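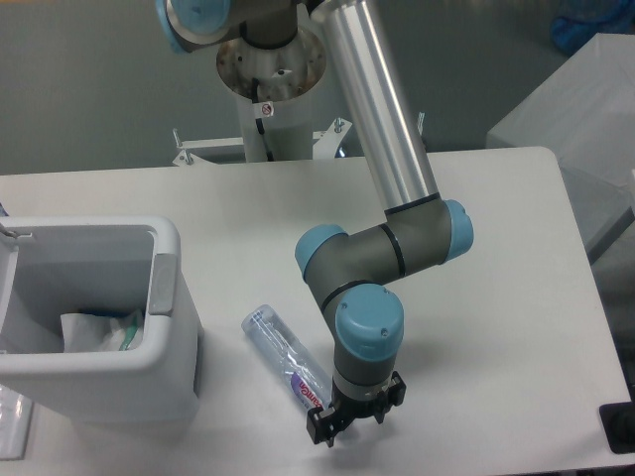 Silver links and light blue caps over a white table.

The bus to Wiltby left at 6 in the morning, and Bezawit Alemneh had been awake for most of the night before it, wrapping her grandmother's coffee pot in one sweater after another until it was the size of a small dog. It rode on her lap the whole way. The man across the aisle asked if it was a baby, and she was tired enough that she said yes, and then had to rock it a little through every town until he got off.

It was November, and the fields had that combed, brown look they get when everything worth having has been taken in. She had not been back in years. Her grandmother had run the Ambaye, which was a café if you were being generous and a front room with tables if you were not, and for as long as Bezawit could remember there had been a pot on the go and somebody's uncle asleep by the window. Now the room was rented to a woman named Dela Darko, who sold yarn and buttons and had written a very kind letter asking whether the family might want to come and see it once before she painted.

Dela met her at the stop with an umbrella, though it wasn't raining yet.

"You're smaller than I thought," she said. "Your handwriting is so big."

They walked up the hill together, 200 steps by Bezawit's old childhood reckoning, though her legs were longer now and she lost track somewhere past the bakery. Dela talked the whole way, about her sister in Murnumen and the price of wool, and about a gray cat called Ziron who had come with the lease and would not be spoken to before noon.

The room had shelves where the benches used to be. Bezawit stood in the doorway and waited to feel terrible, and mostly she felt hungry. The place still smelled faintly of cardamom - in the floorboards, Dela thought, because she had scrubbed and scrubbed and finally decided she liked it.

"I brought the pot," Bezawit said. "I don't know why. I thought it might want to see the place too."

Dela looked at the bundle, and then she went and cleared a whole table of buttons with her arm, just swept them into a drawer, and put out two cups that didn't match.

It took them a good while to get all the sweaters off. The cat came down to watch, well before noon, and went to sleep in the green one.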